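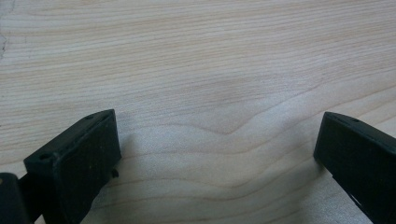 Pale desk top, what can I put on it?

Got a Brorkeline desk second hand, very light wood top. Want to oil it before October when I start working from home. Is 400 grit too fine to sand with first? Dont know if it's solid or veneer. Cheers

Komgate
Find out if its veneer before you sand anything. Look at the end edge — if the grain carries on over the side it's probably solid. 400 is fine by hand, light passes, with the grain. Then 2 thin coats of clear oil, wipe off the extra after 5 minutes. 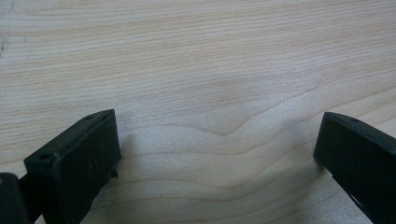 Oil will yellow a pale top, so try the underside first. I did mine with Pesonen hardwax, 3 coats, still fairly light. Grain that dips into a wide V like that will show up more once theres a finish on it, and so will the thin dark mark by the left edge. Could be a crack or just a scratch, run a fingernail over it. If it catches, bit of clear filler before you oil.

Zevero
just get a desk mat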